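Right arm drops out mid-pick, fault 513

mi_kyung_j
Two-arm packet sorting, and I'm having a blast with it - except the right arm quit 7 times in December. Fault 513, joints go limp, arm sags toward the table.

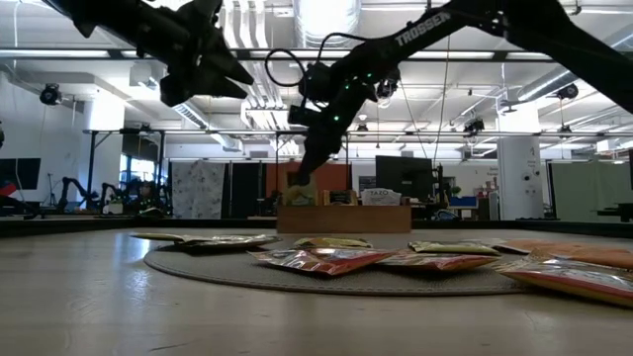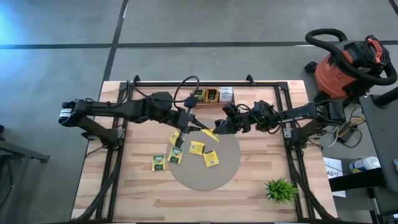
Packets, a box and two arms, all day long.

Is it safe to clear the fault and keep going?
Only after you cut power and check that the arm moves freely by hand. A limp arm can fall the moment you touch it.

desta_d
Love this setup! My bet is the wrist cable. Ours pulled on the plug at full reach and threw the same code.

Voyle_M
Disagree, a cable gave us 558. 513 was low voltage every time. Put a meter on the supply while both arms lift.

desta_d
Could be, but wiggle the plug first, it takes 2 minutes.

mi_kyung_j
Plug feels tight. Meter tomorrow, can't wait to see what it reads!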